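The Case for the Pretend Sandwich

24/04/2022

My granddaughter made me lunch in Prallbridge last month, and I've been thinking about it ever since, probably more than a grown woman should. It was a sandwich with no insides to speak of, handed over with great ceremony, and I ate it the way you eat these things, with a lot of noise and my mouth nowhere near it. She charged me 87 dollars. I paid, and I asked for a napkin, and she told me napkins were extra.

I bring this up because our library in Stevham is deciding what to do with its play corner, and there are good, sensible people who would like the toy food gone and something more educational put in its place. I understand them. Toy food gets everywhere, and I once found a slice of cheese in my coat pocket at the bank. But I think they're wrong, and I'd like to say why while there is still time to change a few minds.

What I love best is a proper sandwich counter, with the fillings standing up where a child can see them all and a clean space in front for building.
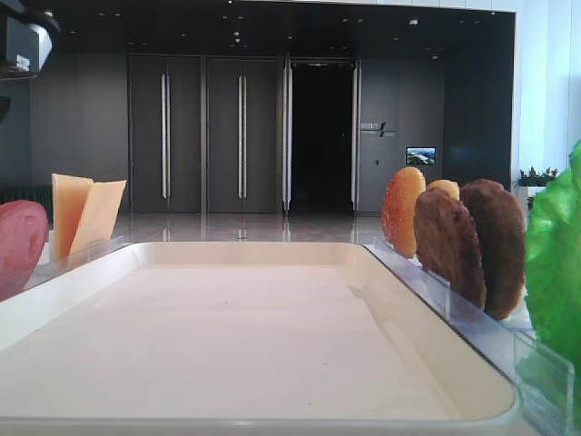

When I was small we had one wooden egg between the lot of us, and we took turns being the customer, and I don't remember ever feeling short of anything. So I'm not saying a child needs a great heap of stuff. I'm saying that a child who is deciding what goes on a bun is doing real work. She has to remember what you asked for, and put up with you when you change your mind, and keep going when her brother wants his with only lettuce, and then break it to him that the lettuce has gone to somebody else. My old friend Paraschiva Dobre ran a lunchroom in Paquette for most of her life and she always held that the cooking was easy and the people were hard. Well, play food is nearly all people.

And then there are the odd pieces, the ones you can't quite put a name to. I have a soft spot for those. A long golden thing with a crust might be a breadstick at noon and a sausage by suppertime, and I've seen two children argue the point with more care than most of us bring to a town meeting (and make up faster, too).
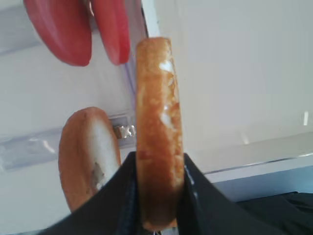 What I'd ask the library to do

Keep the food, and give it a good wide tray and some kind of stand so the pieces don't end up in one big tub where you only ever find the tomato. Wash it now and then. Put a grown-up chair close by, because half the fun is having somebody to serve, and my knees won't do the floor anymore. If there is money left over, buy more bread. There's never enough bread.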